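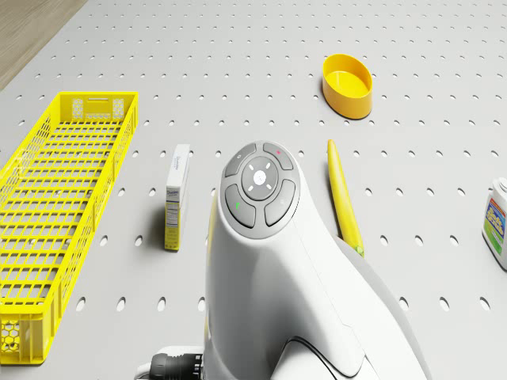

Chapter 2
Getting a Bench Cell Ready for Work

When I first came to the training shop at Pridero, I was handed a key, a rag and a small hex wrench, and told to go and get acquainted with the cell. I had expected a lecture. What I got instead was a long morning with Zoila Cuadros, who had looked after that machine through three changes of controller software and who believed, quite firmly, that you should know how a bench arm is bolted down before you are allowed to make it move. I have taught the course myself for a good many years now, and I still start where Zoila started, which is underneath.

So in this chapter we are going to leave programming alone. You had a taste of it in Chapter 1, with the jog buttons and the three short moves, and there will be plenty more. For now I would like you to slow down and spend some time with the plain physical business of the cell: the base, the table, the cable, the gripper, and the collection of household odds and ends that the arm is asked to pick up. A good share of the trouble that students bring to me as "the program is wrong" is cured with a wrench or a cloth.

2.1 The model and the real table

Most shops now keep two copies of every cell. One is made of metal and plastic and collects dust. The other lives in the simulator, where we can try a new layout before anybody has to lift anything. We will work with both, and I will ask you to set up the simulated cell first, partly to save your knuckles and partly to save the fingertips on the gripper, which are not cheap.

The trouble is that the two copies drift apart. Somebody moves the real base over by one row of holes to make room for a vise, means to write it down, and goes to lunch. Eusebio Ríos, who shared the Clustham cell with me for a time, once spent two days chasing a grasp that missed by the same amount every time. The base was one hole off from the model. He found it with a ruler, and after that the ruler hung on a string beside the cell -- it is still there, and a little bent.

A perforated table makes this kind of checking easy, as the holes give you a ready-made grid. Pick one hole near the base as your home hole and mark it on your setup sheet. Every position you record for a fixture or a part can then be given as rows and columns from that hole. When you place a part in the model, use the same home hole and count in the same direction. (Please do agree on the direction with your partner. I have seen friendships strained.)

2.2 Parts for a first layout

For the first exercises we use objects with very different shapes, and we put them where the arm has to reach both near and far. A crate has walls to steer around. A banana is curved and tapered, so the angle of the fingers matters. A mug has a handle on one side only, and a tall carton or a bottle is easily tipped if the gripper comes in low. You will meet all of these in the layout we use for the rest of the chapter.
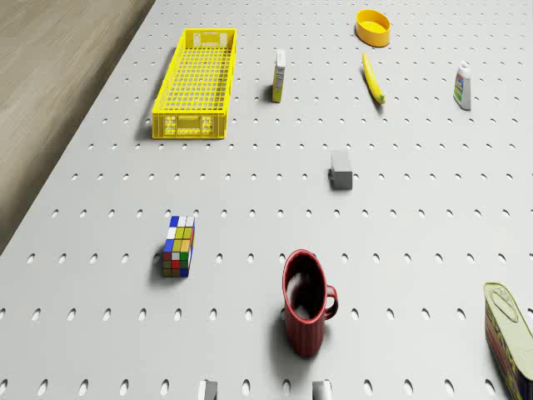
Figure 2.1 The practice layout in the simulator, looking out over the table past the gripper fingertips.

Study the spaces between the parts as well as the parts themselves. The fingers need room to open before they close, and beginners nearly always forget to allow for it. Before you run a pick, move the arm slowly to a point above the part, stop, and look at the clearance on both sides.

2.3 The setup check

Do this check at the start of every session, on the real cell, with the power off for the first three steps.

1. Try each base bolt with the wrench. You are feeling for movement, so go gently and don't lean on it.
2. Follow the cable with your hand from the connector to the controller. It should have slack at every joint and no sharp bends.
3. Wipe both fingertips with a dry cloth and look for nicks.
4. Power up, send the arm home, and compare its position with the home hole on your sheet.
5. Open and close the gripper with nothing in it. Listen as well as look.
6. Write down anything you changed, with your initials.

Nidia Bedoya, who proofread these pages, asked me to add that step 6 applies to instructors too. She is quite right, and I will say no more on the subject.

Words to know: home hole, clearance, approach point, fingertip, setup sheet, drift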